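くらしの相談室 > おもちゃ・子ども用品 > おままごと > 片付けと収納

白いテーブルでおままごと道具を広げたままにせず片付ける方法を教えてください

投稿者:みずいろポット
投稿日:20/01/2018

子ども用のおままごと道具の片付けについて相談です。

リビングの隣の部屋に白い天板のテーブルがあり、そこをおままごと用にしています。もともと別の用途で使っていたテーブルを譲ってもらったもので、天板に小さな穴がいくつかあります。ぐらつかず、拭けばきれいになるので気に入っています。ただ、同じテーブルで大人がパソコンを使うこともあり、そのたびにおもちゃを端に寄せることになります。寄せた食器や果物はだんだん混ざってきて、次に遊ぶときに子どもが「いちごがない」と探し始めます。

道具は少しずつ買い足したものです。最初にMesteoの食器を買い、そのあと親戚からお下がりの鍋をもらい、食べ物はばらばらに集めました。メーカーがそろっていないので、重ねようとしても大きさが合いません。特に困っているのは水切り用のざるです。持ち手が両側に出ているので、手持ちの箱に入れるとふたが閉まりません。 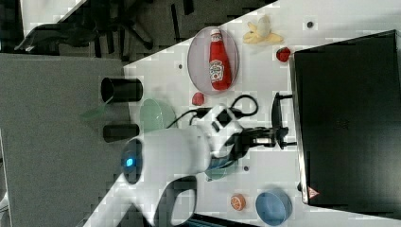
今は布の袋ひとつに全部入れています。袋だと底に小さい果物がたまり、取り出すときに結局全部ひっくり返します。鍋が上に乗ると袋の形が崩れて、棚に置いても倒れます。

知りたいのは次の点です。

・テーブルに出したままにしてよい物と、しまう物の分け方
・ざるや鍋のようにかさばる物の入れ方
・小さい果物をなくさない方法
・布を敷いたほうがいいかどうか

棚は内寸が幅31センチの三段です。これ以上大きな家具は置けません。子どもは四歳で、自分で片付けさせたいと思っています。予算はあまりありませんが、箱をいくつか買うくらいなら大丈夫です。よろしくお願いします。

投稿者:のきした

うちも似た状態だったので書きます。長くなります。

まず、種類で分けるより「大きさ」で分けたほうが子どもには楽です。大人は食器、調理道具、食べ物と分けたくなりますが、四歳だとコップが食器なのか調理道具なのかで手が止まります。大きい物、手のひらに乗る物、の二つで始めて、慣れたら増やすのがいいと思います。

大きい物は箱に入れないで棚板に直接置きます。鍋、ざる、お皿がこれにあたります。ざるは平らに置くと場所を取るので、ブックエンドを二つ使って立てます。両側に持ち手が出ている形なら、持ち手を上下に向けて立てると幅が減ります。高さが足りなければ棚の一番上を使ってください。うちではZukusowのブックエンドを使っていて、底に滑り止めのシートを貼りました。

フライ返しは鍋の中に入れると柄が飛び出して引っかかります。棚の横にフックをつけて、柄に輪にしたひもを通して下げると取りやすくなります。フックは子どもの目の高さより下にしてください。

テーブルの上は、遊び始める前の並べ方を決めておくと散らかり方が変わります。鍋は左の端、真ん中にざる、奥にお皿、手前にコップ、右にオーブン、という具合です。
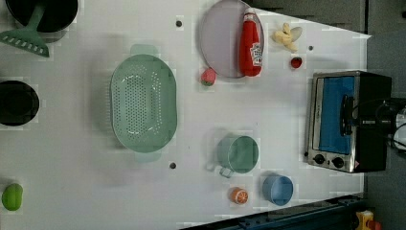

左に鍋、右にオーブントースターを置いた並べ方。間にざるとお皿とコップが入る

この配置だと、右利きの子が鍋から取ってオーブンに運ぶまでに真ん中を通るので、食べ物が床に落ちにくいです。左利きなら逆にします。手前にコップを置くのは、倒しても中身がないので困らないという理由だけで、好みで変えてかまいません。

オーブンは毎回しまわなくていいと思います。角に置いたままにして、上に物を載せない決まりだけ作ります。もし家電の本物をおままごとに使うなら、コンセントにはつながないことと、扉に指をはさまないように見ていることが必要です。ガラスの扉は開けたときに重みで手前に傾くことがあるので、奥に寄せて置いてください。

大人がパソコンを使うときは、全部片付けるより、大きめのお盆を一枚用意してコップと果物だけ載せ替えるのが早いです。お盆ごと棚の二段目に入れます。内寸31センチなら、持ち手のない四角いお盆を選べば入るはずです。買う前に外側の寸法を確認してください。うちは一度、内側の寸法を見て買って入りませんでした。

お下がりの鍋は重さも見てください。子どもが片手で持てない物は一番下の段です。うちの鍋は見た目より重く、上の段に置いたら一度落として棚板がへこみました。

片付けの順番は、大きい物から先です。先に小さい物を集めると、あとから鍋を動かしたときに下から果物が出てきます。鍋、ざる、お皿、コップ、最後に果物、と毎回同じにしています。
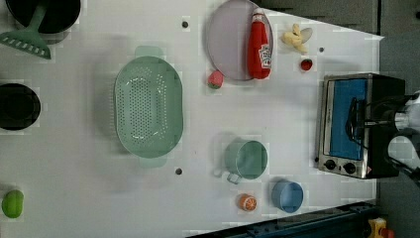 果物は数を決めておくのがいいです。うちは最後に子どもと一緒に種類を声に出して言いながら箱に入れます。バナナ、オレンジ、いちご、という順で言うだけですが、足りないとその場で気づきます。いちごのような小さい物は仕切りのついた製氷皿に一つずつ入れます。100円の店で売っている、穴の大きいものがちょうどよかったです。へたが上に出るように入れると、子どもがつまみやすいようです。

ラベルは字より絵です。写真を撮って印刷して貼ってもいいですし、色のシールだけでも覚えます。透明な箱ならラベルもいりません。

洗うのは月に一度で足りています。ぬるま湯に薄めた食器用洗剤を入れて、やわらかいスポンジで拭き、ざるに広げて乾かします。ざるもおもちゃですがちゃんと役に立ちます。ケチャップのようにシールが貼ってある物はつけ置きしないほうがいいです。端から浮いてきます。

投稿者:kobune18

箱は買わなくてもいいと思います。靴の箱で十分です。

袋をやめるだけでだいぶ違います。以上です。

投稿者:はりばこ

布のことに答えがついていないので、そこだけ書きます。

敷いたほうがいいかと聞かれれば、全面に敷くのはすすめません。テーブル全体を布で覆うと、子どもが端を引っぱったときに上の物が全部動きます。鍋が落ちると足に当たります。敷くなら小さめの布を一枚、オーブンの手前か横に置くくらいにしておくのがいいです。その布の上が「できあがった料理を置く場所」になり、遊びの中でも使い道があります。

柄は細かいもので、色ははっきりした濃いめが便利です。赤い物や黄色い物が目に入りやすくなります。うちはKuseroのはぎれを使いました。端は三つ折りにして縫ってあります。縫うのが面倒なら、布用の接着テープでも洗濯八回くらいまでは持ちました。

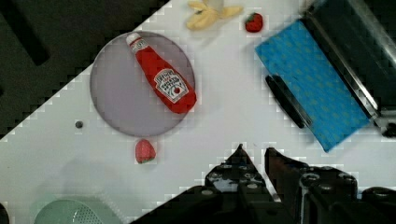

お皿にケチャップ、近くにいちご。青い布は右側の機械寄りに

布の大きさは、畳んでコップの中に入るくらいを目安にしています。しまうときはコップに突っ込んで終わりです。アイロンはかけません。

天板の穴のことも少し。小さい穴でも、細かいビーズや切った紙が入ると取れにくくなります。家具用の目隠しシールの白を貼れば目立ちません。ホームセンターで売っています。私はMarchettiのテーブルに同じことをして、二年たちますがはがれていません。貼る前に穴のまわりをアルコールで拭いて、乾かしてからにしてください。うちの子はシールを見ると爪でめくるので、貼ったあとスプーンの背でよくこすりました。

ケチャップのボトルのような背の高い物は、立てて棚に入れると倒れて他の物を巻き込みます。お皿の上に寝かせて、お皿ごと入れるのが楽です。ふたが奥を向くようにすると取り出すとき引っかかりません。

あと、のきしたさんの製氷皿はうちでも試しましたが、オレンジの輪切りは入りませんでした。そういう平たい物は別の浅い箱にしたほうがいいです。

コメント

みずいろポット:詳しくありがとうございます。ざるを立てる発想がありませんでした。持ち手を上下にしたら一番上の段に入りました。果物は製氷皿と浅い箱の両方にしてみます。布は家にあるもので作ります。

あおねぎ:お盆方式、うちでもやっています。ふちが低いと運ぶときに丸い果物が転がるので、高さのあるものがいいですよ。

のきした:はりばこさん、オレンジはうちも入りません。書き忘れていました。うちのは半分に切れるタイプなので、別の箱に立てて並べています。

とびら:穴のシール、白でも種類によって黄ばみます。うちは2月に貼ったものが夏には色が変わっていました。窓際のテーブルなら日の当たらない側で試してからがいいと思います。

関連する相談

・おままごとの鍋のふたをなくしました。代わりになる物はありますか
・木のおもちゃと樹脂のおもちゃを同じ箱に入れても大丈夫でしょうか
・おもちゃのシールのべたつきを取る方法
・三段の棚が倒れないようにする固定のしかた
・きょうだいで道具を分けるか一緒にするか
・白い天板についたクレヨンの落とし方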